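Helpers wanted – bowl sorting and tableware checks, Follham

Posted November 19, 2021
Ref. 856
Contact: Jana Buschmann

Dradari rents out tableware for parties, school events and small caterers. We need extra hands at the Follham store for the holiday run. Short shifts, paid, no experience needed. Please read to the end before you write, it saves us both time.

What the job is

Bowls mostly. They come back from customers in mixed crates, every color and size together, and have to be sorted, checked and nested before they go out again. Some plates, some serving dishes. Glassware is a seperate team.

You would be
- unpacking returned crates onto the table
- checking rims and bases for chips, with your finger as well as your eye
- matching bowls by size and color, plain with plain, patterned with patterned
- stacking, big ones at the bottom, never more than the shelf card says
- writing up anything broken or missing on the Taseck sheet

Translucent bowls get held up to the light before stacking. Hairline cracks don't show otherwise. Pale ones get checked for stains on the inside, and please don't skip the foot ring, thats where the dirt sits.

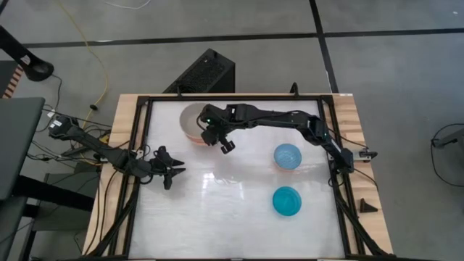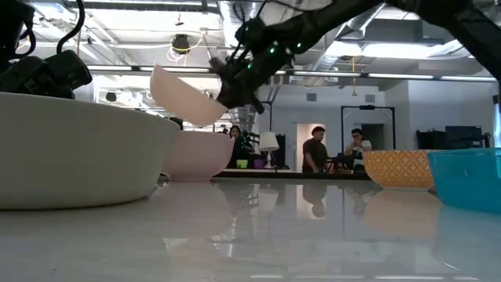
Bowls on the table, blue ones in both pictures – the pink and the large off-white are in the second.

Hours and pay

Shifts are four hours, mornings or afternoons, your pick as far as we can manage. 24 places in total. Pay is $85 per shift, paid at the end of the week. Anyone who does all of their agreed shifts through the end of November gets a $250 bonus on top. Parking behind the building, free. Bus stop across the street.

Who we're looking for

Careful people. Fast is nice, careful is better. You should be OK with standing for most of the shift and lifting a full crate with a second person. Good color vision helps with the sorting but tell us if that's a problem, there is plenty of stacking and paperwork. Must be 18 or over. Students and retirees both very welcome, so are people who only want two or three shifts.

Closed shoes. No rings or bracelets please, they scratch the glaze. Gloves and aprons are here.

Also open – one longer position on the Bauerfeind account, three mornings a week, same kind of work plus packing for delivery. Say so in your message if you want to be considered for that one.

How to apply

Short email to Jana Buschmann, reference 856 in the subject line. Name, phone number, which shifts you can do. No résumé needed. Places go in the order messages come in.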